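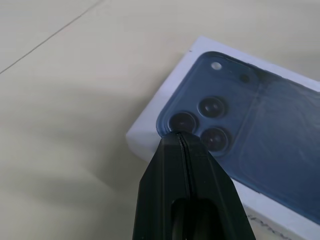 Jasance two-arm packing station: review after 26 weeks

I run the packing room at a small phone resale business in Tirkbridge. Phones come in, get tested and cleaned, and go back out in a box with a tray and a cable. My part is the box. I've boxed more phones than I want to think about, so when Marcus (he owns the place) told us in July that we were getting a pair of robot arms, I was not thrilled. I figured I'd be training my replacement.

Six months on I still have a job, and I have opinions!

First, getting it going. Delacroix sold us the station and sent Bakari Athumani out to set it up, and he was great, very patient with a room full of people asking the same question. The arms bolt down in front of an ordinary table and the software runs on a desktop we already had. You teach it a job by guiding the arms through it over and over, and that took way longer than the brochure made it sound. We did 988 demonstrations for our main box before I'd let it run through lunch. Bring snacks, and put two people on it, because your shoulders will hate you by mid-afternoon.

What it does well is the dull middle of the job. Tray goes in, phone goes in, lid goes on, slide it over, next one. It's slower than me on any single box, no contest, but it doesn't get bored at 3 o'clock and start putting lids on backwards (I do). The paperwork says up to 800 boxes a day. We've never come close, partly because we change box styles so much, and every new style means more teaching.

The grippers are my favorite part. The black fingers come to a narrow tip and they can get hold of skinny stuff I expected them to fumble.

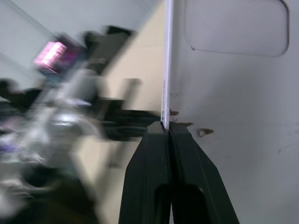

One gripper with a thin white strip held upright, right up against the gray panel.

They're a lot less happy with glossy lids. If a box is sitting at an odd angle the finger will sometimes nudge it along the table a little before it gets a grip, and now and then it gives up and waits for one of us. We laid down a strip of grippy shelf liner for a while and that helped some, then it got dirty and we went back to just straightening boxes by hand.

Now the part my coworkers at the Jostthorpe branch keep calling me about: what happened to the people. Nobody was let go here. There were five of us boxing and there are three now, with Tobias and Booker moved over to testing, which pays a bit more. Tobias loves it. Booker misses the radio and the chatter, and I get that, the room is quieter and one of us is always half watching the arms.

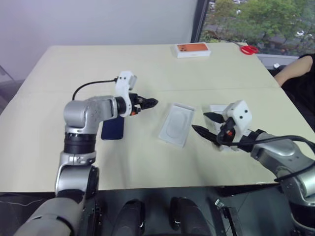

My own day is chopped up differently. I used to put my head down and pack for two hours straight. These days I sit by the table, clear jams, set out trays, trim packaging, check the finished boxes, and get up again just when I've gotten comfortable. My wrists feel so much better - I had a brace on the right one for most of last year and it's been in a drawer since the fall. My head is more tired, though. I asked Marcus for a proper rotation so no one watches the station for more than half a shift, and he said yes, and it should have been that way from day one.

Gripes, quickly. The cables loop off the arms and I'm forever making sure nothing's near them. The error messages are written for engineers. Support has been good, but the 2 spare fingers in the kit went fast and replacements took ages.

Would I buy it again? For one or two box styles in steady numbers, yes. If your packaging changes every week, hold off and see what the next software update does. Ask the people who'll be sitting next to it, too, before the order goes in. Marcus asked us after.

Four stars out of five from me. Booker says three.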